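Durura Bench Cell, Handout 4: Looking After the Two-Arm Station

Welcome back! Today is all upkeep, and I love this part of the course, because a well-kept cell is such a pleasure to run. Ours has two arms, a purple cable looped along each one, and pale panels on three sides.

Start with the cables. With power off, move each joint by hand through its full travel and watch the loop at the elbow. It should open and close freely, never pulling tight. Then check where it passes the wrist and the camera mount, a favorite spot for snags.
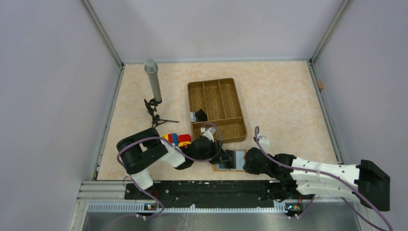 Psarras group asked whether the loops could just be tied down to the forearm, so there would be less to catch. Good thought! Tie them on the straight white links if you like, but leave the elbow and wrist free. A cable pinned across a joint wears out fast.

Next, the hardware. Go over the base bolts with the 7 mm key, near side first, and write the date in the Stakamik log. We do a full check every 3000 cycles, and the counter read 217 this morning, so you're getting a fresh start.

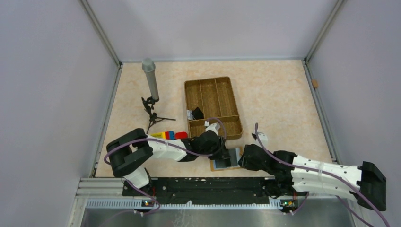 Once the bolts are done, wipe down the front beam and look over the small boards below the bases. Connectors fully seated, no stray strands. Power up, load the Plureo home routine, and let both arms run at slow speed for 22 minutes. Keep a hand near the stop button and listen!

For next time: bring your filled-in log page and one question about camera alignment.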